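Lullico head camera kit, five months in
Posted 12/30/24

I said back in July that I would write something up once I had used the Lullico kit long enough to have an opinion. I have one now, so this is the review. I paid for the kit myself, at the normal price, and Lullico has not seen this post.

If you are new to the blog, I collect first-person video of household tasks that goes into training robot arms. I do it part time from my house in Sandville. A person wears a camera on their head, does a chore the way they would normally do it, and the recording gets cut up and labeled. I used to do this with an action camera and a strap from a sporting goods store. The strap slid, the angle was different every session, and a lot of footage had hands dropping out of view right when something was being picked up.

The Lullico kit costs 335 dollars. You get the headband, the camera, a battery pack that clips to a belt or waistband, a cable, a charger and a year of their upload service. There is also a printed card with setup steps, and it is a good card. I have not needed the longer manual more than twice.

Setup took me one evening, and most of that was the account. The app wants a project name, a task list and a name for each person recording before it lets you do anything. I found that annoying the first night and useful ever since, as every clip lands in the right folder without me touching it.

The headband has a dial in the back and a fixed tilt on the front. You set the tilt once with your hands out over a counter, tighten a small screw, and it stays. Mine has not moved since the first week. The person I record with most is Gunhild Mogensen, who has thick hair and hated the old strap. She can wear this one for a full session and then forgets to take it off.

The battery is rated at 80 minutes. I get close to that in a warm room and less in the garage. The pack does get warm against your side, so wear it over a shirt. Charging is slow, and there is no way to charge one pack while using another unless you buy a second charger. I did buy a second pack and should have bought the charger with it.

Picture quality is better than I need. Indoor light is fine, even in the bathroom, and small text on packaging is readable at arm's length. The one thing it does badly is going from a dim hallway into a bright room. It needs a couple of seconds to settle, and I now have people stand still for a moment when they walk in.

The upload service is the part I was most worried about and it is mostly fine. Clips go up overnight. The web viewer lets you mark the start and end of each step with the keyboard, and once you learn the keys it is quick. You can export the labels as a plain file. The limit is 900 clips on the basic plan, and after that you pay or delete. I am a little past halfway.

I also tried the Macaraeg rig for comparison, on loan from a friend in Skemness. It is lighter and the battery lasts longer, but the view sits too high. For cooking that might be all right. For work on a low counter I lost the hands too often, and I gave it back after two weeks.

Bottles are what I have been recording lately. Pumps, spray heads, screw caps, flip tops, anything with a lid that a gripper would have to deal with. They are harder than they sound. The clear ones are easy to lose against a pale background, and the hand covers half the label. With the old camera most of those clips were not worth keeping. With this one I have 100 that I would call good, and the two-handed grips come through well. 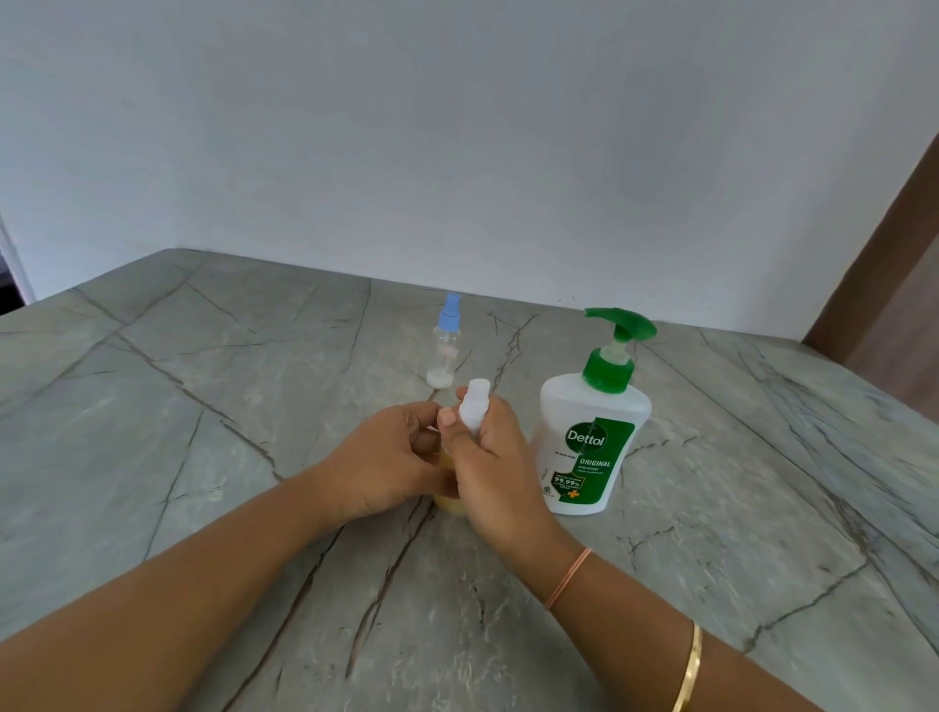
Bottle task on the stone counter, both hands in view.

A few complaints. The cable is too short if you are tall. The app logs you out after every update and does not tell you, so check before you start. The status light is on the front of the headband, where the person wearing it has no chance of seeing it. I ended up checking on my phone. Support answered both of my emails within a day, and they say a longer cable is coming, but I have no date for that.

Would I buy it again? Yes, with the second battery and second charger in the same order. If you only want to record once in a while, a cheap camera and some patience will do. If you are doing this every week, the fixed tilt alone was worth the money to me.

Next up are drawers and cabinet doors. I will post the task list when it is done - send me a note if you want a copy of the bottle one in the meantime.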